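Endunent opens teleoperation workspace at Plurninton laboratory

April 11, 2025

Endunent has opened a teleoperation workspace at its Plurninton laboratory, where operators will guide pairs of robot arms through tabletop tasks by remote control. The recordings will be used to train control software under the Nestby project, a program of 18 months concerned with two-armed handling of everyday objects.

The first phase of the project deals with sorting and plating. Operators work with toy food, dishes and trays placed in varied arrangements, and are asked to complete a short instruction such as moving a donut from the table to a plate of a given colour. Each attempt is stored as a demonstration, consisting of the camera views, the joint positions of both arms and the opening of each gripper.

Endunent has set a target of 3,000 demonstrations for the first phase. During the trial period, 464 were recorded and checked. Attempts in which an item is dropped and recovered are kept and labelled separately, as the project team wishes to study whether examples of recovery improve the performance of the trained software.
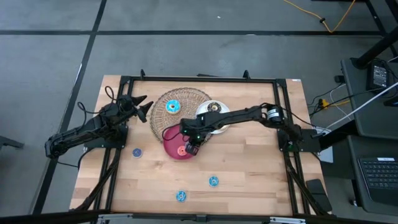

Toy donuts were selected for the opening tasks on practical grounds. They are inexpensive to replace, keep their shape under repeated handling and present a rounded edge that must be approached from a suitable angle. Pieces that differ mainly in the colour of their icing also allow the same movement to be recorded under different instructions. Real food is not used at the laboratory.

Operators complete a training session of roughly 6 hours before their recordings are accepted. The session covers the movement limits of the arms, the use of the stop control and the conventions for beginning and ending a demonstration. Operators are asked to move at a steady pace and to avoid long pauses above an object, which have been found to make the recordings harder to use. They are also asked to keep one arm clear while the other is working, unless the instruction calls for both.

The control equipment was supplied by Swanepoel, which will also maintain it for the duration of the project. Under the agreement between the two organisations, Swanepoel will receive reports on wear in the gripper fingers and joints, and Endunent will retain the demonstration data.

A second phase is scheduled to begin in July. It will introduce tasks in which the two arms must act together, including lifting a tray while keeping its contents level and passing an item from one gripper to the other. Hand guiding, in which an operator takes hold of an arm and leads it through a movement directly, will be trialled in the same period so that the two methods of demonstration can be compared on identical tasks.

Endunent intends to release a portion of the first-phase recordings to research partners once checking has been completed. Applications for access will be received through the Nestby project office at Plurninton.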